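Trastivow Supper Club -- minutes of the November meeting

Present: Maarja Jõgi (chair), Eino Saarinen, Heino Lill, Yayra Ayaaba, Indrek Ķēniņš (minutes, under protest)
Apologies: none received, though Heino was late enough that a set had been pencilled in for him.

1. Minutes of the last meeting

Agreed, apart from the paragraph on the soup, which Eino asked to have struck out. Maarja said the soup had happened and would stay in. Eino asked for his objection to be recorded. It is recorded.

2. Table layout for the winter supper

Maarja opened with the taped squares. Members will remember that at the last supper the serving table was arranged by instinct, and that instinct put the bread at one end, the butter at the other and a queue of 50 hungry people in between. The proposal is that the table is marked out in blue tape beforehand and each dish keeps to its own patch.

Eino had views on whether a dish should sit inside a square or on the lines. Maarja favours inside. Eino favours wherever there is room, a position he has held on most subjects for as long as the club has been going.

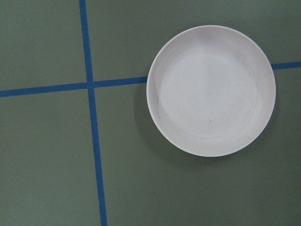
Item 2: round white dish and blue tape.

Heino asked what would happen when a dish was bigger than its square. Discussion followed, longer than the question deserved. It was settled that anything oversized goes in the back row, where it can spread over the tape without annoying its neighbours. Yayra wanted to know if the tape would lift cleanly at the end of the night. Heino said it would. Yayra said that was what he had told us about the candle wax.

Agreed: tape to go down before any food comes out of the kitchen. Squares to be as equal as Heino's patience allows.

Action: Heino to buy more tape. Blue again, so the leftover rolls can be used up.

3. Plates

The club owns 60 dinner plates according to the inventory and rather fewer according to the cupboard. The rimmed dishes are to be kept for anything with a sauce. Flat plates for the rest. Eino proposed buying another 50 from Dallada. Maarja proposed that members first look in their own kitchens for plates with which they did not come into this world. There was a short silence, during which at least two people looked at the ceiling.

Action: everybody to look at home. Purchase deferred.

4. Vegetables

The main dish is to be roast vegetables, carried four votes to one. Indrek (who is writing this and can therefore say so) still thinks a stew would be less trouble.

Red peppers and aubergines were accepted without argument. Maarja would like the aubergines long and purple and the peppers large enough to halve. Kalniņš the greengrocer will deliver to the side door if we order in good time, and to the pavement if we don't.

Preparation is to be done on the day, on the same marked table, before it is wiped down for serving. Whole vegetables wait in one square, and chopped ones go straight into the tins. Last year the two were mixed, and a whole onion went through the oven in its skin. It was eaten, but only out of loyalty. 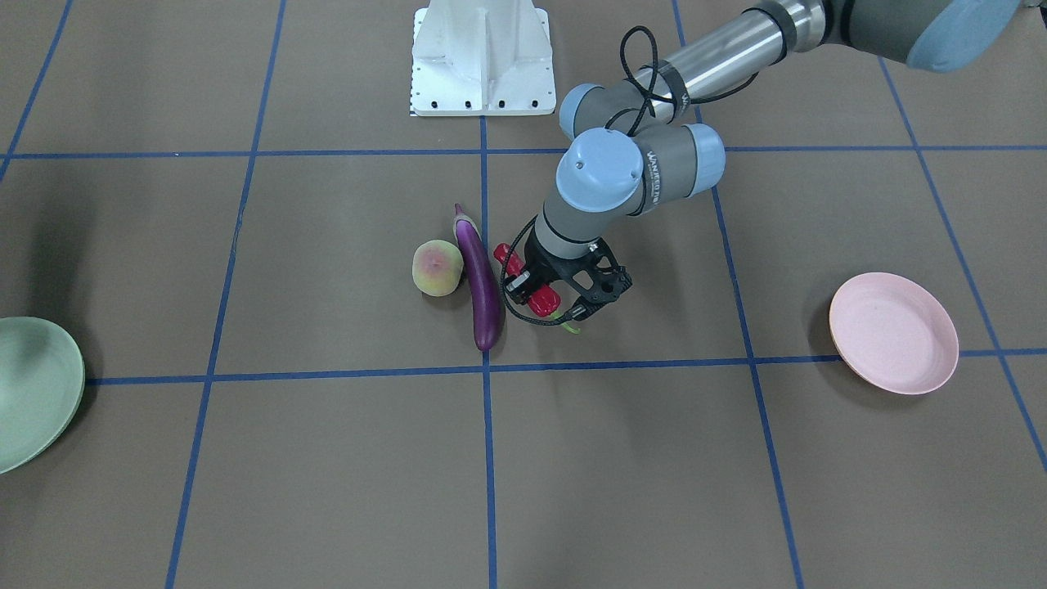
Yayra Ayaaba said that was all very well, but peppers and aubergines do not roast at the same speed, and if they went into one tin we would be serving leather next to sponge. She asked for separate tins, aubergines in first, and for someone other than Eino to be in charge of the salt. She added that she would do it herself if it meant the matter was closed.

The matter was closed. Eino wished it known that his salting has been praised in other towns. Asked which towns, he said he would bring a list.

Action: Yayra to run the oven and the salt. Indrek to order from Kalniņš.

5. Money

The balance stands at 3078, which sounds healthy until the hall hire comes out of it. Heino asked if the new dishwasher from Ukuteck could be paid for in two parts. Maarja will ask. Spending on vegetables is capped at 100 -- Indrek pointed out that a stew would have come in under that, and was thanked for his contribution.

6. Any other business

Tea towels. There are none left that could be shown to a guest. Members to bring two each and write their names on them if they ever hope to see them again.

Music. Eino has offered his accordion. Deferred.

The key to the side door was found in the cutlery drawer, under the whisks. It has gone back on its hook.

The next meeting will be held in the kitchen at seven, with the layout to be tried using empty dishes. Heino is asked to arrive at half past six, in the hope of seeing him by seven.

Meeting closed at 9.20 pm. Biscuits finished some time before that.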